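The Town That Kept Its Evening School

When I moved to Plindgate, I could read the language well but I was afraid to speak it. A neighbor told me to try the evening school on Teixeira Street. I went there in November, on a night with heavy rain, and I stayed for three winters.

The school is older than most of the houses near it. It has 351 students this season, in a town of 3,222 people, so almost every family has somebody who goes. They learn bookkeeping, sewing, drawing, languages and the repair of small engines. The fee is low, and it has been the same for many years.

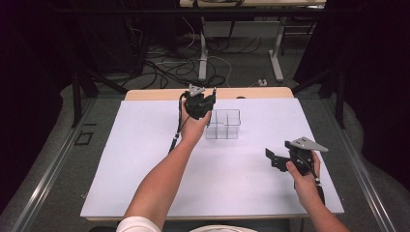

What I like most is the mix of ages. In my first class I sat between a baker and a girl who had just finished high school, and both corrected my grammar with great patience. During the break we drank tea in the corridor — this was where I learned most of my English, I think.

Not everything is easy. The heating in the Sesis wing is weak, and the last bus to Fosis leaves before the late classes end. Students from there share cars, or they miss the final half hour. The town has promised a later bus, but for now the timetable has not changed.

The new term begins on Thu 3 January. I have put my name down for bookkeeping, and there are 113 names on the list for languages already.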